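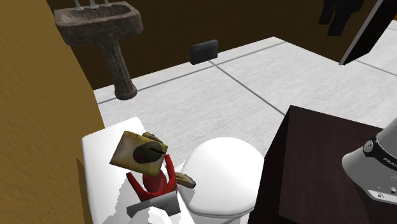
Fodby publishes good practice guide for household robots trained in simulation

Free document sets out how to plan, record and report simulated handling tasks before a robot enters a real home

Fodby has published a guide to good practice for teams that train and test household robots in simulated rooms. It is free to download from July and covers the period before a robot is tried in a real kitchen, bedroom or bathroom.

The guide was written with Trusdale, which builds simulated interiors, and Lindemann, which tests robot arms and grippers for care and cleaning equipment makers. It has 16 sections. Each opens with a short rule, followed by notes on how to meet it and a form that can be copied into a project's own records.

Home robots are now often taught to pick up, carry and put down small items in rendered rooms long before any hardware is switched on. Teams do this in very different ways. Some keep full records of every attempt, and others keep only the best ones. Buyers who want to compare two systems often find that the figures they are given do not measure the same thing.

To prepare the guide, Fodby reviewed 1,782 simulated handling attempts supplied by the two partners. The attempts took place in bathrooms, kitchens and hallways and used flat, soft and rigid items. Flat items such as booklets and cards get a section of their own. They are thin, they tilt in the grip, and a small error in finger position changes how they are held.

The main rules in the guide are:

Every attempt must be kept, including those stopped early. A team may leave attempts out of a training set, but must state how many and on what grounds.

A success must be defined in writing before the first attempt is run. "Item lifted" and "item placed" are to be reported separately.

A reported success rate must rest on at least 200 attempts for each type of item.

Rooms must include fixed furniture and fittings that a robot would have to work around, such as toilets, basins and cabinets. Tests on a bare table may be reported, but not as household tests.

Contact between the gripper or arm and any fitting must be logged, even where the task was completed.

Visual faults in the simulated room, such as surfaces that overlap or textures that break up, must be noted in the record and not edited out of it.

No claim about performance in a real home may be made from simulated results alone.

Laiba Gilani, who led the work at Fodby, said: "We wanted rules a small team could follow without hiring anyone. Most of it is record keeping. If you write down what you meant to do, what the robot did and what it touched on the way, another team can check your work. At the moment they usually can't."

She added: "The bathroom section took longest to agree. It is a tight space with hard surfaces, and people keep all sorts of things on the cistern or beside the basin. We had long arguments over what counts as a safe place to put something down."

The guide does not replace existing safety standards for robots or electrical equipment, and following it does not amount to certification. Teams may state that they have followed the guide if they publish their completed forms alongside their results.

Flokent, which makes software for robot test records, will add the forms to its product free of charge. They are also supplied as plain spreadsheets.

Fodby will print 1,000 copies for colleges and training centres. Comments on the first edition can be sent through the form on the Fodby website, and a list of changes will be kept on the same page.

Notes to editors

The guide may be quoted and copied for non-commercial use with credit to Fodby, Trusdale and Lindemann.

Laiba Gilani is available for interview. Requests should go to the Fodby press office.

ENDS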